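Steamed bun breakfasts return to Skernitz community kitchen

Monday, April 2, 2018

The community kitchen in Skernitz has put steamed buns back on its breakfast menu after a gap of more than two months. The first batches went out this morning, and the kitchen plans to serve them every weekday until the start of the summer break.

Breakfasts stopped in January, when a water leak closed the main cooking area. Cold food was handed out from the front hall while the pipes were replaced, but hot items had to wait until the wiring had been checked and signed off. Work on the floor took longer than planned and pushed the reopening back by 2 weeks.

Ifor Rosser, who runs the morning shift, said the kitchen had decided to keep things simple for now. Buns are made from a plain wheat dough the evening before, left in the refrigerator overnight and shaped at six. They are steamed in small batches on tabletop electric steamers.

"The old stove-top pots held more, but you had to stand over them," Rosser said. "With these you set the time and get on with the plates." 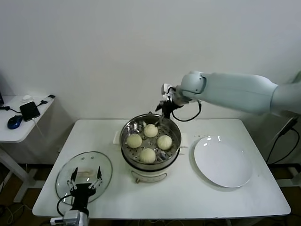
Four buns in the basket of an electric steamer, with the glass lid and a white plate on the table.

Small batches have their drawbacks. Buns swell as they cook, and if they are packed too tightly they stick together and tear when lifted out. The kitchen leaves space between them and lines up the next batch on a floured board - a slower way of working, but one that has cut down on waste, according to Rosser.

Some 40 people are expected each morning this week. Before the closure the kitchen was giving out close to twice that number of breakfasts on its busiest days, and staff expect demand to climb again once word gets around.

Flour and yeast are being supplied at cost by Iken, a bakery wholesaler on the east side of town. The neighborhood association has also set aside $1,000 for ingredients and small equipment, enough to cover the program through the end of the school year.

Plain buns are the only kind on offer at present. A sweet red bean filling and a cabbage filling will be tried out later in the month, and those who come to breakfast will be asked which they prefer.

Breakfast is served from 7 to 9 a.m. at the side entrance. There is no charge and no need to sign up. Anyone with a wheat allergy should speak to the kitchen staff, who can provide rice porridge instead.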